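Dokard — salle de pliage et de rangement, niveau bas
Fiche de contrôle sécurité et état des lieux, avec commentaires
Septembre 2023
Contrôle : Danilo Mangubat

Barème : C = conforme, R = réserve, NC = non conforme. La fiche précédente, celle de juin, portait des C du haut en bas de la page. J'ai du mal à y croire et je reprends tout depuis le début.

1. Circulation

1.1 Passage entre la table et le mur — R
Suffisant quand les chaises sont poussées. Les chaises sont-elles poussées en fin de journée ? On me dit que oui. Je suis passé deux fois sans prévenir et j'ai trouvé une fois oui, une fois non.

1.2 Sortie dégagée — C
Rien devant la porte. Le plan affiché est celui d'avant les travaux, à remplacer.

1.3 Câbles — R
Un câble qui monte le long du mur n'est pas un problème en soi. Un câble qui pend à hauteur de bras, si. Demander des goulottes à Maglaya, qui les avait promises pour juin. Sur le devis figure la mention « inclus ». Inclus dans quoi, la ligne ne le précise pas.

2. Table et assises

2.1 Stabilité de la table — C
Table blanche à bord courbe. J'ai appuyé aux deux extrémités, elle ne bouge pas. Le bord arrondi est présenté dans la brochure Pasura comme un « élément de sécurité ». C'est surtout un bord arrondi.

2.2 Objets étrangers au travail — NC
Bouteille d'eau à étiquette verte, autre bouteille couchée, petit pot transparent. La consigne affichée interdit les boissons sur le plan où l'on pose du textile propre. Elle est affichée depuis assez longtemps pour avoir jauni. Prévoir une étagère à part, sinon on réécrira la même ligne la prochaine fois.

2.3 Chaises de bureau — C
Modèle noir, dossier en maille. Roulettes et vérins essayés un par un. Le dossier accroche un peu les tissus bouclés, à surveiller.

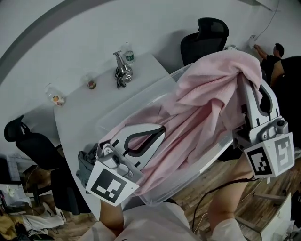
3. Bacs de rangement

3.1 État du plastique — R
Les bacs transparents vieillissent par les rebords. On ne voit pas la fissure, on la sent en passant le doigt. Je l'ai fait sur toute la réserve : 24 bacs, dont 5 à écarter. Zostik les garantit pour 3000 manipulations. Je serais curieux de savoir qui les compte.

3.2 Remplissage — NC
Le linge ne doit pas dépasser du bac. Un pan de serviette qui déborde se prend sous le bac du dessus, la pile penche, et on accuse ensuite la pile. Règle proposée : si le tissu passe par-dessus bord, on retire une pièce et on recommence.

3.3 Port du bac — R
Deux mains, une de chaque côté, bac à plat. Incliné, le contenu glisse vers le bord bas et le poids part d'un coup dans un seul poignet. Le point a été traité en formation, d'après la feuille d'émargement. Elle compte 13 signatures, dont deux de la même écriture.

3.4 Étiquetage — R
Étiquette sur le petit côté, lisible sans sortir le bac. À moitié fait.

4. Textile

4.1 Pièces posées en vrac sur la table — NC
Une serviette laissée en boule n'est ni pliée ni à plier, personne ne sait à quel stade elle en est. Soit elle repart dans le bac, soit on la plie tout de suite. J'ai entendu que « ça se fait au fur et à mesure ». Au fur et à mesure de quoi ?

4.2 Propreté du plan avant pliage — C
Chiffon blanc passé sur toute la longueur, resté blanc. Je note le C sans enthousiasme, le ménage venait d'être fait.

4.3 Méthode de pliage — R
Étaler d'abord, défaire les torsions, ensuite seulement replier en trois. Les pièces tordues au milieu donnent des piles bombées qui ne rentrent plus dans le bac, et on revient au point 3.2.
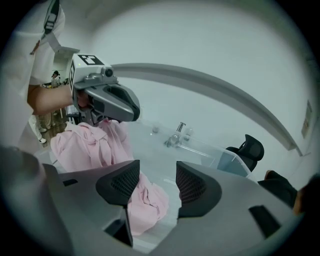
Ramil Villanueva fait remarquer, au sujet du 4.3, que le pliage en trois a été choisi pour les anciens bacs, plus étroits, et qu'en deux puis encore en deux les serviettes tiendraient mieux dans ceux d'aujourd'hui. Il ajoute que le NC du 4.1 lui paraît sévère : une pièce en cours de pliage ressemble forcément à une pièce abandonnée si l'on entre au mauvais moment.

Sur le premier point, je veux bien essayer avec une pile complète avant de changer la consigne. Sur le second, je maintiens. Le mauvais moment revient souvent.

5. Suites à donner

Bacs fissurés : retrait immédiat, demande de remplacement à Zostik avec photos des rebords.
Goulottes : relance écrite à Maglaya, pas par téléphone cette fois.
Boissons : étagère près de l'entrée, consigne réimprimée.
Formation au port des bacs : à refaire avec un vrai bac plein.
Plan d'évacuation : nouveau tirage à afficher.
Pliage : essai en deux fois deux, résultat à reporter au 4.3.

Avis général : réserve. La fiche de juin reste jointe, pour comparaison.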